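February, evening

I woke up at six and the rain was still on the window. My course in bookkeeping has now 2 weeks left, and I am more afraid of the exam than I want to write here. I studied the chapter about taxes until lunch. Some words I must look up three times before they stay in my head.

At noon Firdevs Soylu called me from Kerkenura. Her mother is better and eats soup again. We talked for a long time about the apartment on the hill. The rent is 380 and they want 200 more for the deposit. I said I will think, but I believe I have already decided to stay in my room. 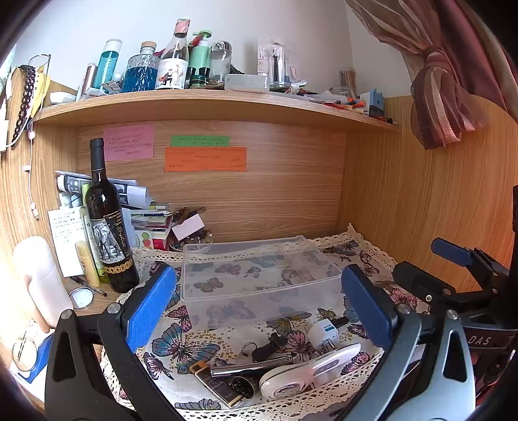 My shelf, with the decanter of blue liquid and the knotted curtain.

In the afternoon I walked to the post office to send the form. The line was long, and the clerk asked me to write my name again in capital letters. On the way back I met Ifeanyi Balogun. He invited me to dinner, and I said yes before I could become shy.

Now it is almost eleven. Tomorrow I must read the chapter about wages, pay the phone bill and answer my sister's letter.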